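Brindholm Picking Cell: Set-Up Guide
Section 8. Gathering Grasp Examples

Posted 10/18/20 by Baltasar Pereyra

By now your arm is homed and your fixed camera is looking at the bin, so pour yourself something warm and let's start collecting.

1. Clamp the bin to the table. If it creeps even a little between picks, the positions you've saved stop matching the pictures.

2. Put a handful of household things in the large compartment. Mix them up: something clear, something dark, something with an awkward handle.

3. Open Skerano and start a new session. Set the target to 900 attempts (you can stop early, and it will keep what you have).

4. Run the first few attempts at low speed with your hand near the stop button.

Caution: Keep hands and sleeves out of the bin while the arm is enabled, even when it looks like it's only thinking.

5. Let it run. Misses are worth saving too, so please don't delete them!
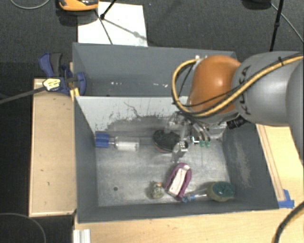

6. Swap the objects every 2 hours or so, and stir the ones that have drifted into corners.

Note: Our September session gave us 472 good grasps before the first swap, but yours may be slower, and that's perfectly fine.

Related
Section 7. Camera Mounting
Pammont Export Format

Comments
Navarrete Lab: Does the session resume after a stop?
Baltasar Pereyra: It does, just press Continue.
gluestick: Clear bottles are my nemesis.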